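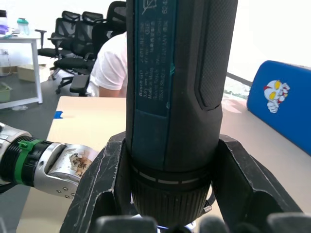 Cordless screwdriver keeps stripping screws in old kitchen hinges — what am I doing wrong?

Asked by Trevor Marsden in Home Repair > Kitchens
3 answers

Hello everyone, and thank you in advance for reading all of this, as I do tend to go on. We moved into my late aunt's house in October and I have been slowly working my way through her kitchen. The cabinets are solid and I'd love to keep them, but nearly every door sags, and one over the stove came off in my hand on Sunday while I was reaching for the paprika.

I bought a set of Jumness hinges to replace the old ones and a little cordless screwdriver to save my wrists (I'm not as young as I was). Half the old screws just chew up when I try to back them out, and the new ones go in nicely and then spin and spin without ever getting tight. I've done 9 doors so far and I'm only happy with 3 of them. Is it the tool, the screws, or me? My brother-in-law says to rip the whole lot out, but he says that about everything.

Answer from Derek Bellamy (accepted)

Trevor, please don't rip anything out! You have two separate troubles and both are fixable in an afternoon.

First, the old screws. Years of paint and grease fill up the slots, so the bit never seats properly. Take an old awl or a small nail and scrape each head clean before you go near it with the driver. Then check your bit. Older cabinets can have Phillips screws in more than one size, and a bit that's one size too small will wobble and chew. Lean your weight in, go slow, and if it won't budge, put the power tool down and use a good long hand screwdriver. I still use my father's Weltberg for this — ugly thing, orange handle, wouldn't part with it.

Second, the spinning. The holes are worn out. Dip a couple of wooden toothpicks in wood glue, pack them into the hole, snap them off flush and leave them overnight. Next day, drill a small pilot hole and put your screw in. Set the clutch on your driver low if it has one, and do the last turn or two by hand. I did 40 doors this way in our old church hall kitchen and they were still hanging straight when we moved away.

One more thing, hang the door with just the top screw of each hinge first, see how it closes, and only then put in the rest. You'll thank yourself when it comes to lining up the gaps.

Answer from mapleporch

just use longer screws. worked for me

Comment from Derek Bellamy: Do measure first, though! Too long and they'll poke out through the cabinet side.

Answer from Taheri_in_the_garage

Agree with Derek on the toothpicks, though I like golf tees for the really bad holes. You'll need to drill the hole out a bit so the tee fits, glue it, tap it in and saw it off once it's dry. I keep a jar of 50 on the shelf and have never played a round of golf in my life.

For the ones that are already chewed up, lay a wide rubber band flat over the head and push the bit into it. Works maybe half the time. After that it's a screw extractor. Mine is a Clidik and it's fine, but any of them will do for hinge screws. Run it in reverse and go gently.

Comment from Trevor Marsden: Toothpicks are in and drying as I type! Will report back on the stove door.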